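Worktops that work: a conversation with Villads Hauksdóttir

Villads Hauksdóttir has fitted and refitted domestic kitchens for the Levonthorpe workshop long enough to have firm views on what belongs on a worktop. His current interest is narrow: the strip of counter where breakfast gets made. We spoke at nine in the morning, over toast.

"Most people plan storage by cupboard," he says. "They measure the cupboard, fill it, and whatever is left lives on the counter. I start with the counter. What gets touched before nine stays out. The rest has to justify itself."

He makes a distinction between the working surface and the parking surface. The working surface is where a knife or a bowl goes down. The parking surface is everything behind it, usually a band along the wall. His rule is that the parking band should be no deeper than its largest appliance, and that nothing light should stand in front of anything heavy.

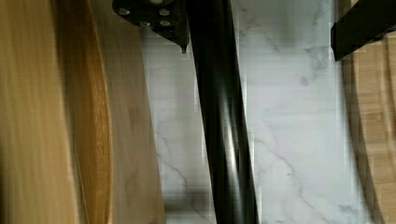
Marble, in his opinion, is a good material with bad manners. It marks under lemon juice, vinegar and most descaling products, and the mark is a loss of polish that no amount of wiping will bring back. He seals it every September with a product from Greklow and tests it with a spoonful of water left for a quarter of an hour. If the stone darkens, the sealer has gone.

"A board left out permanently does more for marble than any sealer," he says. "Bamboo, with a groove round the edge. The groove holds the juice from a tomato. It will not hold the juice from a roast, so use a deeper one for that."

Bamboo boards need some care of their own. He oils his on both faces, stands them on edge to dry and keeps them out of the dishwasher. Oiling one face only, he says, is the commonest cause of cupping.
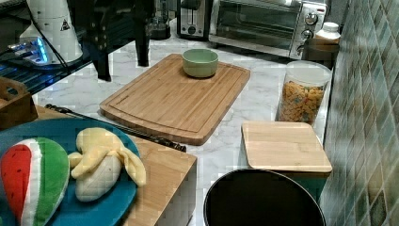 Does a toaster need its own place, or can it be put away after use?

It depends on the lead. Hauksdóttir says a toaster used daily should stay where it is plugged in, with clear space above the slots and no shelf directly over it. One used at weekends can go in a cupboard once it has cooled and the crumb tray has been emptied.

Dry goods are the other half of the subject. He prefers clear canisters for cereal and opaque ones for tea and coffee, which suffer in light. Square canisters pack better against a wall; round ones are easier to wash. When he refitted the Prusby flats he allowed 700 millimetres of wall for canisters and found it slightly generous.

"Decanting is optional," he says. "If the box closes properly, keep the box. If you decant, cut out the date and tape it underneath. And empty the canister fully before you refill it – otherwise the old stuff sits at the bottom all year."

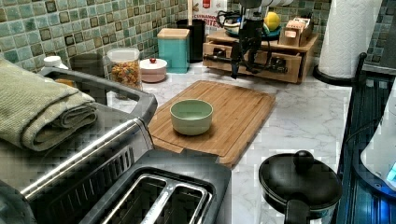
Canisters and utensil holder along the back wall, with a small bowl resting on the board.

On tiled walls he is brief. Small mosaic means more grout, and grout behind a toaster collects grease. He follows a cleaning method he learnt from a tiler named Urbonaitė: warm water, washing-up liquid, a soft brush, then a dry cloth. He does not use bleach near marble.

His last point concerned drawers. A small countertop organiser with a drawer is useful for tea bags and clips, he says, provided the drawer can open fully without moving anything in front of it. He checks this with the kettle in place.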